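Garra manual Mindar M2 – página do equipamento

Aviso de manutenção: descolamento das almofadas dos dedos

Aplica-se a todas as unidades Mindar M2 fornecidas em pares, com dedos de corpo preto e almofada de borracha cinzenta aparafusada. O corpo M1, de almofada colada, não é abrangido.

Descrição da falha

A almofada é fixada ao dedo por um parafuso único junto ao bordo superior. Com uso prolongado, o bordo inferior, que não tem fixação, começa a desfiar e a levantar. A partir daí a garra continua a fechar e o encoder indica a abertura correta, mas a força de aperto cai. Peças lisas e de secção curva (colheres, cabos de talheres polidos) rodam entre os dedos ou caem durante a transferência. O software não gera qualquer código de erro.

A falha foi comunicada por Lorne Paquette, da oficina de Salem, numa bancada de separação de talheres para tabuleiros. Uma faca caiu com a ponta para baixo junto à mão do operador. Não houve ferimentos. A garra foi retirada de serviço e a almofada apresentava folga visível depois de 300 horas.

Condições de utilização

A tarefa de talheres é a mais exigente para a almofada: superfícies metálicas ou vidradas, pouca área de contacto e aproximação junto às paredes dos tabuleiros, onde o bordo inferior roça no plástico. 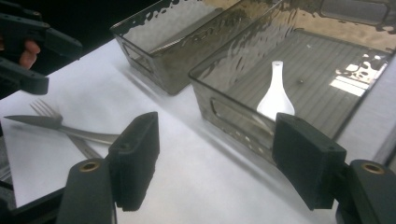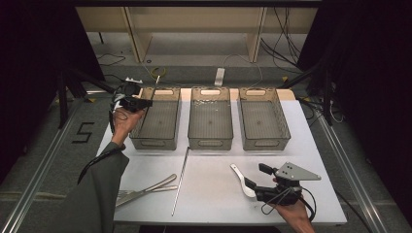

Separação de talheres com duas garras manuais, mesa branca e tabuleiros translúcidos.

Procedimento de inspeção

1. Desligar o cabo da garra antes de tocar nos dedos.
2. Abrir os dedos até ao batente e limpar as duas almofadas com álcool isopropílico.
3. Passar uma lâmina de papel sob o bordo inferior. Se entrar, substituir o par.
4. Verificar o parafuso superior. Não reapertar um parafuso que rode em vazio – o inserto está danificado e o dedo tem de ser trocado.
5. Fechar sobre o calibre de ensaio e repetir a calibração do zero.

Intervalo: 200 horas em talheres e cerâmica, 500 horas nas restantes tarefas.

Medidas provisórias

Até à substituição, não manusear facas nem objetos de vidro com a unidade afetada. Manter a mão livre a 30 cm da zona de descarga. Não usar cola de cianoacrilato na almofada: endurece a borracha e agrava o levantamento.

Peças

Par de almofadas, revisão C, com segundo ponto de fixação. Fabrico Grollitz. Compatível com os dedos existentes, mediante furação com o gabarito incluído. O conjunto traz parafusos, gabarito e ficha de registo.

Responsável técnico pelo aviso: Mervin MacPherson. Indicar no pedido o número de série gravado no corpo da garra e as horas de serviço.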